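4. Getting your fabric ready

Welcome back! If you've come straight from section 3 you'll have your Trulley fold-down sewing table up, locked and (I hope) wiped over. Before we thread anything, we need to get the fabric sorted, and I'd ask you to be patient with me here, as it's the part everyone wants to skip.

What you'll need: your cotton, an iron, sharp fabric scissors, a ruler, some clips or pins, and a cup of tea kept on a different table.

4.1 Wash and press

1. Wash the fabric the way you'll wash the finished cushion cover. Cotton can shrink a fair bit the first time, and it's much nicer to find that out now than after you've put the zip in.

2. Dry it flat or on the line, and take it down while it still has a touch of damp in it.

3. Press from the wrong side, lifting the iron up and down instead of dragging it, so you don't pull the weave crooked.

CAUTION: Never iron on the Trulley table top. Use a proper ironing board, and let the fabric cool before you bring it over. The finish will mark, and I'm afraid the warranty doesn't cover it.

4.2 Lay it out

4. Spread the fabric printed side up first, just for a look. Smooth it from the middle outwards with the flat of your hand.

5. Find the top of your pattern. Plain colours and small dots don't mind which way they go, but anything with faces or lettering certainly does! Dayana Ibarra, who tested these steps for us, made a beautiful cover in January with every single bunny standing on its head.

6. Put a pin at the top edge so you'll still know which way is up once the fabric is turned over.

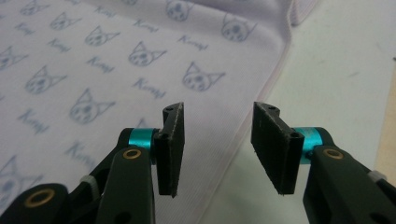
7. With a print that repeats, choose the motif you'd like in the centre of the cushion and measure out from there to each side. You'll waste a little more cloth than if you started from the corner, but the scraps make lovely lavender bags.

NOTE: If your print has words on it, check that the front and back pieces both read the right way before you cut. Slanted lettering can fool you into laying the ruler along the slant, so go by the straight woven edge (the selvedge) instead.

8. Fold any extra length loosely and rest it on the table beside you. Fabric hanging over the side will slowly drag the rest along with it, usually just as you pick up the scissors.

9. Clip your paper pattern in place and check it once more against the selvedge. Cutting out is covered in section 5.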